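3 Nov 2020

# Show the misses

I have a complaint about robot demonstrations, and the open day at Parnmont is a fair place to hang it, because Parnmont did most of it well.

The building was open for the afternoon. Visitors were admitted in small groups, masks on, and walked past a series of benches where manipulation work was going on. The Brøndum bench had the longest line. It ran a bin-to-tray transfer on molded caps, and it ran it without a visible fault for as long as I stood there. The sheet taped to the guard rail gave the day's total so far as 127 transfers. It did not give the number of attempts.

That omission is my subject. A total without a denominator is a decoration. A cell that makes 127 transfers in 127 attempts is a different machine from one that makes 127 in 200, and the buyer of the second one needs to budget for a person standing next to it. When I asked, the answer was that the controller retries automatically and the retries are not logged as failures. That is a reasonable way to run a cell. It is a poor way to report on one, and half the visitors in that line had purchasing authority.

I spent more time at the bench at the far end, where the work was slower and the line was short. The task there was picking up clear parts with a two-fingered gripper. The presenter talked about it in plain terms, took questions during the run, and wrote every outcome on a whiteboard, including the bad ones. 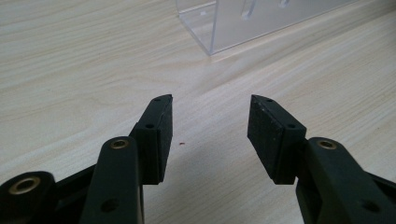 Clear parts are the honest test of a grasping system, and I would like to see them made a standard item at every event of this type. Most vision pipelines are tuned on matte, opaque objects with good edges. An acrylic piece gives the camera very little to work with: the wood grain of the table comes straight through it, the lower edge of the long panel is a thin bright line, and the rounded slots are picked out mainly by white and gray highlights. Move a lamp and the highlights move with it. Depth sensors tend to return the surface behind the part, or nothing. The open black fingers, by contrast, are easy for any camera to segment, so the system knows exactly where its own hand is and has to guess at the thing it is reaching for.

The whiteboard at that bench read 91 attempts and 9 misses when I left. Some readers will call that a bad result. For a transparent part on a bare table I call it a usable one, and its main value is that I can do something with it. I can estimate the cost of a miss, compare it with the cost of a fixture, and decide whether the fixture is cheaper. At Wastamton, where I did line integration for most of my working life, the fixture was nearly always cheaper. We bought the robot anyway on two occasions, and in both cases the demonstration had persuaded someone who had not been shown a failure.

The usual objection is that an open day is for the public, and the public does not want a lecture on error rates. I don't accept it. People watched the slow bench with more patience than the organizers seem to have expected. A miss is easy to understand: the fingers close, the part stays where it was, the arm backs off and tries again. A child can follow that. What a visitor cannot follow is a cell that cycles perfectly behind a guard rail with no account of how it was set up or what it can't handle.

The second objection is commercial. A vendor that posts its misses will be standing next to a vendor that does not -- and will look worse. This is true, and it is why the rule should come from the host. Dondska already does this at its May session. Every bench gets the same board with the same 2 columns, attempts and misses, and anyone who declines to fill it in is free to stay home. I have attended, and the benches were full.

Parnmont should copy that board for the next open day. It should also ask each exhibitor to bring one part their system handles badly, put it on the table next to the good ones, and run it on request. The Brøndum cell could start with clear caps.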